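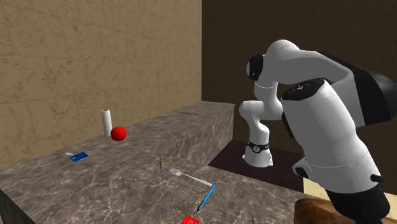
Joyce Mushi
Posté lundi, 20 h 13

Pour moi la salle du fond est mal utilisée, je l'ai déjà écrit le mois dernier et je maintiens. Le Drirneck est un bar à bière qui s'est mis à faire à manger, et tant qu'ils continueront à prendre des réservations de dîner dans la partie bar, les habitués iront ailleurs. Vendredi je suis arrivée avec une amie pour boire un verre, on nous a demandé si on dînait. J'ai dit non, et on nous a proposé d'attendre debout près du vestiaire.

tonneau_perce
Posté lundi, 20 h 31

Même expérience. La serveuse était polie mais la règle est claire : à partir de 20 h, table égale repas. Ce n'est écrit nulle part, ni sur la porte ni sur la carte. Quand ça s'appelait encore le Colombo, on pouvait rester toute la soirée avec une pression et un bol de croûtons à l'ail.

Gwenn-Ar-Mor
Posté lundi, 20 h 40

Le Colombo a fermé parce qu'il ne vendait que des pressions et des croûtons à l'ail. Je ne défends pas tout ce que fait la nouvelle équipe, mais un loyer dans cette rue ne se paie pas avec ça. J'y ai dîné deux fois depuis la réouverture et j'ai bien mangé. Le jarret est correct, la purée est faite sur place, le service est un peu lent.

tonneau_perce
Posté lundi, 20 h 52

Un peu lent, tu es gentil. Quarante minutes pour une planche de charcuterie.

Gwenn-Ar-Mor
Posté lundi, 20 h 58

Un soir de match. Essaie un mardi.

petitbouchon
Posté lundi, 21 h 15

Bonsoir, je lis le fil depuis le début et je voudrais une réponse à une question simple : est-ce qu'on peut encore y aller pour voir un match sans commander à manger ? On est un groupe de 13 et on cherche un endroit pour novembre. L'Umska nous a dit non, trop nombreux.

Joyce Mushi
Posté lundi, 21 h 22

Pour 13 il faut appeler. Ils ont une formule groupe, 20 euros par personne avec une boisson et une assiette à partager. C'est affiché près des toilettes, donc autant dire que peu de gens la connaissent. Je ne sais pas si elle est valable les soirs de match, demande-leur bien.

petitbouchon
Posté lundi, 21 h 24

Merci. Et on voit l'écran de partout ?

Joyce Mushi
Posté lundi, 21 h 29

Non. Si on te met dans la salle du fond, tu entends le match et c'est tout. Demande les grandes tables le long du mur, côté rue.

marc.aurele.59
Posté lundi, 21 h 47

Je ne comprends pas cette discussion. Un établissement qui s'appelle « bar et restaurant » fait bar et restaurant, il n'y a pas tromperie. Ceux qui veulent juste boire ont le Nanano à deux rues, qui ne sert rien d'autre que des cacahuètes et qui est à moitié vide en semaine. Allez-y au lieu de vous plaindre.

tonneau_perce
Posté lundi, 21 h 55

Le Nanano n'a que trois bières à la pression et la musique est trop forte pour parler. On ne se plaint pas pour se plaindre, on dit que le quartier avait un endroit pour les gens qui viennent boire un verre et regarder le foot, et qu'il est en train de devenir une brasserie comme il y en a partout.

marc.aurele.59
Posté lundi, 22 h 02

C'est exactement la définition de se plaindre.

houblonniere
Posté lundi, 22 h 10

J'y étais samedi. Quelques éléments concrets pour ceux que ça intéresse :
– la stout est passée en bouteille, il n'y en a plus à la pression ;
– la blonde de la maison est bonne, servie un peu trop froide à mon goût ;
– le fish and chips a changé, le poisson est plus épais et la sauce tartare arrive dans un petit pot à part ;
– ils ne prennent plus les tickets restaurant le week-end.
Pour le reste, on nous a laissés au comptoir sans manger jusqu'à la fermeture et personne ne nous a rien demandé. La règle du repas ne concerne que les tables.

Gwenn-Ar-Mor
Posté lundi, 22 h 16

Voilà. Au comptoir on est tranquille, je l'avais constaté aussi.

tonneau_perce
Posté lundi, 22 h 20

Au comptoir il y a peu de tabourets, et ils sont pris dès 19 h. Mon père a 70 ans, il ne va pas rester debout pendant deux mi-temps. La stout en bouteille, par contre, je n'étais pas au courant et ça m'ennuie presque plus que le reste. C'était le seul endroit du coin où elle était bien tirée.

houblonniere
Posté lundi, 22 h 27

Le barman m'a dit qu'ils jetaient la moitié du fût. Trop peu de demande. Il pense qu'elle pourrait revenir cet hiver si le distributeur accepte de livrer des fûts plus petits, mais il n'avait pas l'air d'y croire beaucoup.

Joyce Mushi
Posté lundi, 22 h 35

Ma proposition n'est pas compliquée : la salle du fond pour les dîners, au calme, et la salle de devant sans réservation. Ceux qui mangent n'ont pas envie d'entendre crier à chaque corner, et ceux qui crient n'ont pas envie de réserver. Je l'ai dit au gérant, il m'a répondu que les clients du restaurant veulent être devant, près des fenêtres. Je veux bien le croire, mais un soir de match j'ai des doutes.

marc.aurele.59
Posté lundi, 22 h 41

Là-dessus je suis d'accord. Je dîne là-bas avec ma femme environ une fois par mois et on demande toujours le fond. On nous l'a refusé la dernière fois, la salle était fermée « pour le service ». On a mangé à côté d'un groupe qui chantait. L'addition était la même, évidemment.

Gwenn-Ar-Mor
Posté lundi, 22 h 44

Ils ferment le fond quand il manque quelqu'un en salle. Ils cherchent un serveur, l'annonce est sur la vitrine.

petitbouchon
Posté mardi, 12 h 05

J'ai appelé ce matin. La formule groupe marche aussi les soirs de match, mais il faut verser un acompte et arriver avant 19 h 30, sinon ils redonnent les tables. Pour les places côté rue, ils notent la demande sans rien promettre. J'ai réservé quand même.

houblonniere
Posté mardi, 12 h 18

L'acompte est remboursé si vous annulez à temps ?

petitbouchon
Posté mardi, 12 h 26

Jusqu'à l'avant-veille, oui. Par contre si on vient à 11 au lieu de 13, on paie pour 13.

tonneau_perce
Posté mardi, 12 h 40

Un acompte pour aller voir un match au pub. Bon. Tu nous diras si vous avez vu l'écran.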